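Print this page | E-mail this item

Bench rules for two-arm work: what is worth keeping

The Walczak group has circulated its draft good practice note for two-armed benches, and members have until the end of December to send in comments. It has 12 clauses. I have read it twice and I think three of them would change how anyone works. The rest ask us to be "mindful" and "appropriate", words that no auditor at Vinton or anywhere else has ever managed to check.

Milan Hermans, who drafted most of it, argues that a note which is too strict gets pinned up and ignored. He may be right. But a note which is too loose gets pinned up and quoted, and I know which of the two I would sooner defend after a broken finger, human or mechanical.

Clause 2 is the one I would keep as it stands. It says that the start layout is to be agreed and written down before the arms are enabled, including the things that are not part of the task. The mug, the carton and the cables all go on the sheet. A cable that crosses the working side of the table is to be listed as an object with a position, the same as a cup.

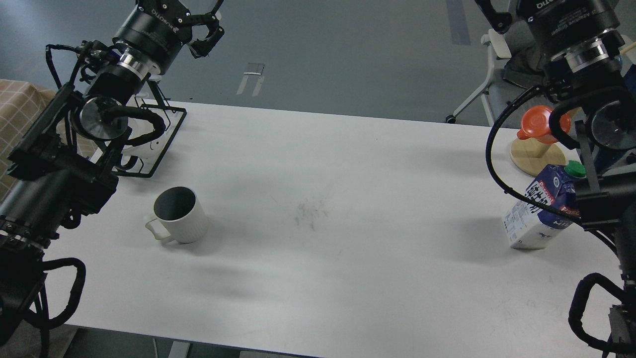
Clause 5: contact with fixtures

The draft allows a gripper to touch a rack or stand "where the task requires". Every task on a kitchen-type bench requires it, so the clause permits everything. Golshifteh Alipour has proposed a better wording: name the fixture, name the permitted contact, and stop the run if anything else is touched. Prokton already works this way on its training cells and the sheet fits on one side of paper.

My own worry is with light wire racks. They shift. If the rack is allowed to move, say by how much. If it isn't, fix it down.
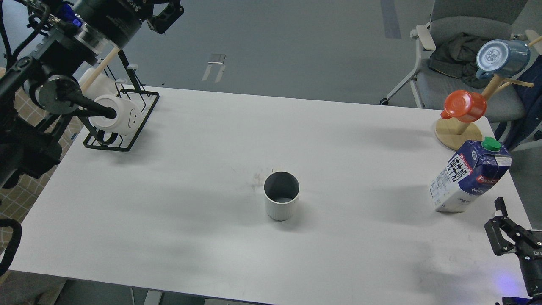
Mug in the wire rack, with the gripper finger reaching towards its opening.

Clause 9: the second arm

I can find no good reason for this clause to be as short as it is. "The idle arm should be parked safely" is all we get, with no definition of idle and none of parked. Nistik's house rule is plain enough to copy: an arm with no job in the current step goes to a named rest position outside the shared area, and it stays there until the step is signed off.
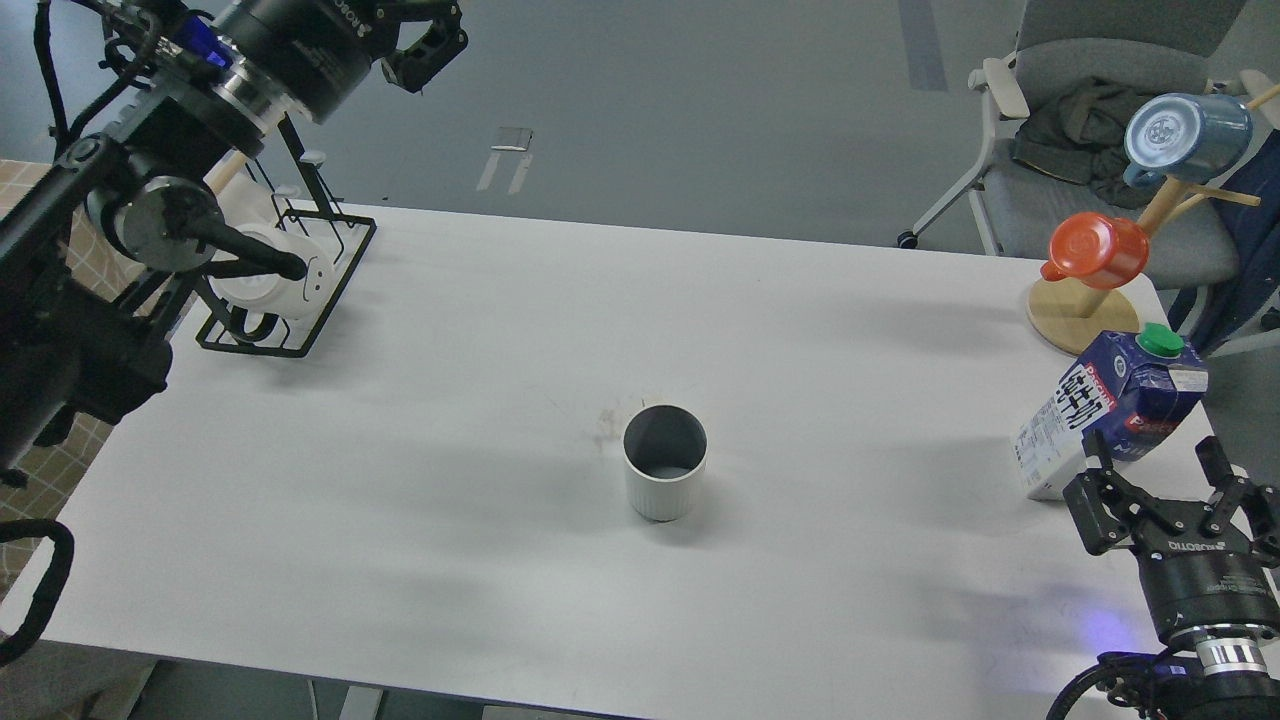 Sign-off is where I expect the draft to fail in practice. It asks the operator to confirm that the step is complete and then never says what complete means. Take a white mug hanging upside down on a wire rack with a gripper finger still resting against it. Is that finished? Under the draft you could tick the box. I would want the finger withdrawn and the mug left to hang by itself for three seconds before anyone ticked anything, and I would want the same test for mugs on a wooden tree. Hermans thinks this is fussy — I think it is the only part of the clause that could be measured.

Comments go to the working group in writing, with the clause number at the top. General support for the aims of the document is not a comment.

Last updated: December

Print this page | E-mail this item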